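Progress report to the Lunudell fund, December

Hi all,

Another quarter gone, so this is where we are with the good-practice rules for home robots. Short version: the draft is in decent shape, the testing chapter is a mess, and we're still inside the budget.

The biggest chunk of my time went into the section on keeping clear of furniture. When we started, Ruvstead's house rules just said a mobile robot should "maintain a safe distance at all times," and I spent a whole Sunday trying to turn that into something a tester could sign off on. Safe from what? A chair leg and a person's ankle shouldn't get the same number! So the draft now splits things up. Fixed furniture gets one clearance, movable furniture gets a bigger one, and anything that could be a person gets a full stop until the robot is sure.

We also ran the new wording against simulated rooms, 433 runs in all, using the Jullorus planner with its default settings. In 94 of them the robot broke at least one clearance rule, mostly around stools and dining chairs. Thin legs are the problem – the planner treats the space between them as open floor and tries to cut through.

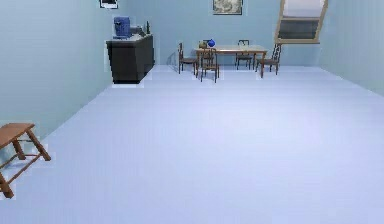
I've written that up as a proposed requirement: anything standing on legs has to be treated as one solid shape, seat and all, unless the maker can show the robot fits underneath. Lefèvre, who are reviewing for us, think it's too strict for low vacuum-type machines, and they may have a point. I've added a note for those and we'll argue about it in the next call.

Now the testing chapter. I had promised you 2000 runs by now, and we're obviously way short. Logging was the holdup (every run has to record which version of the rules it was judged against, and my first 2 attempts at that didn't). It's fixed, the old runs have been relabeled, and the machine is chugging through the rest overnight.

Money is fine. I'd like to move what's left of the travel line over to computing time, if that's okay with you – just reply to this and I'll update the sheet. The next draft goes to Lefèvre first and then to you, with the comments left in.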